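Le carrelage brillant, mon meilleur ennemi (et comment je m'en sors sans produit miracle)

377 partages 234 commentaires

Quand on a emménagé, j'étais ravie de mon sol brillant. Ça faisait propre, ça renvoyait la lumière, bref, le rêve. Et puis j'ai passé ma première serpillière, le soleil est arrivé de côté vers 17 h et là... des traces partout ! Des vagues, des ronds, l'empreinte de mon pied gauche. J'ai recommencé avec deux fois plus de produit, et c'était pire, évidemment.

Le produit, parlons-en. On en met presque toujours trop. Moi je versais au pif, un bon glouglou dans le seau, et ce qui ne se rince pas reste sur le carreau en petit film gras où la poussière vient se coller. Maintenant je mets une cuillère à café de savon noir liquide pour un seau de cinq litres d'eau tiède, pas plus. La première fois on a l'impression de laver à l'eau claire, mais tenez bon.

Avant de mouiller quoi que ce soit, je passe l'aspirateur avec la brosse douce, en insistant le long des plinthes. Si vous avez un chat ou un chien, repassez un chiffon microfibre sec derrière, vous allez être surpris de ce qu'il ramasse encore (le mien en sort gris à chaque fois, j'ai arrêté de m'en vexer). 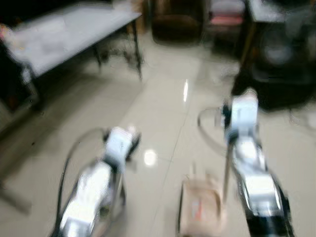
Un carrelage beige brillant, le genre de sol où la lumière ne pardonne rien.

Pour le lavage, je commence au fond de la pièce et je recule vers la porte, en faisant des S larges avec la serpillière bien essorée. Vraiment bien essorée, hein, elle ne doit pas goutter. Je change l'eau dès qu'elle est trouble, même si ça m'embête de retourner à l'évier. Ensuite un passage à l'eau claire, puis le geste qui a tout changé chez moi : essuyer tout de suite avec une vieille serviette éponge coincée sous le balai. Ça prend cinq minutes pour un salon et les traces de calcaire disparaissent avec.

Le vinaigre blanc, je m'en sers sur mes carreaux émaillés, un petit verre dans le seau de rinçage, une fois par mois. Par contre jamais sur du marbre, du travertin ou une autre pierre calcaire, ça l'attaque et ça ne se rattrape pas ! C'est ma voisine Kolbrún Skov qui m'a arrêtée à temps, j'allais attaquer son entrée en travertin en croyant lui rendre service.

Côté joints, une pâte de bicarbonate et d'eau, une vieille brosse à dents, dix minutes de pause et on rince. Pour les taches de gras près de la cuisinière, une goutte de liquide vaisselle pure sur une éponge douce, surtout pas le côté vert qui gratte.

J'ai aussi testé le balai plat Trular, que j'aime bien pour sa tête qui passe sous le canapé, et les lingettes Riro, beaucoup moins (elles laissent un voile chez moi, peut-être pas chez vous). En juillet, quand il fait très chaud, je lave le matin avant 9 h, sinon l'eau sèche avant que j'aie eu le temps d'essuyer.

Et si vous avez une astuce pour les marques noires de semelles, je prends, la gomme blanche marche une fois sur deux chez moi.

512 J'aime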